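The senator took questions in a side room at the Belent county library, after a two-hour hearing on her bill to change how the state licenses workers trained abroad. She asked that the conversation stay on the bill, and it mostly did.

Under the current law, a nurse or electrician with a foreign license has to repeat most of the training before taking the state exam. The bill would let applicants sit for the exam first. Those who pass would work under supervision for eight months and then get a full license.

"We have people in Darnik with 20 years in a trade who are stocking shelves," she said. "The test is the same test. I want them to be able to take it."

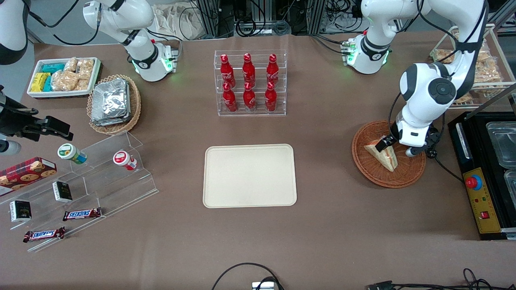
*Coca-Cola bottles in a clear rack, with a sandwich in a wicker basket.*

The bill passed the lower chamber in May with 122 votes. It has been slower going in the senate, where two members of her own party want the supervised period to be longer. She said she would accept a year but no more than that.

"If you make it three years, an employer won't bother," she said. "I've asked them. They told me so."

Asked about the cost, she said the licensing office would need roughly 8 new staff to handle applications, paid for out of exam fees. The trade unions dispute that and say the fees would have to go up for everyone.
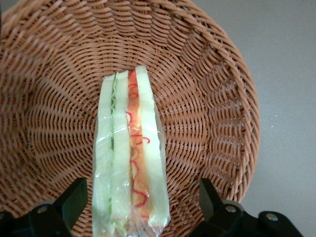

She did not rule out a fee increase. "It could go up a little in the second year. I'd like to see the office's numbers before I say how much."

The part of the bill that covers teachers was taken out over the summer. She said that was her decision, made after the Skolarley school district objected to the language rules, and that she plans to bring it back as a separate bill next session.

A floor vote has not been scheduled.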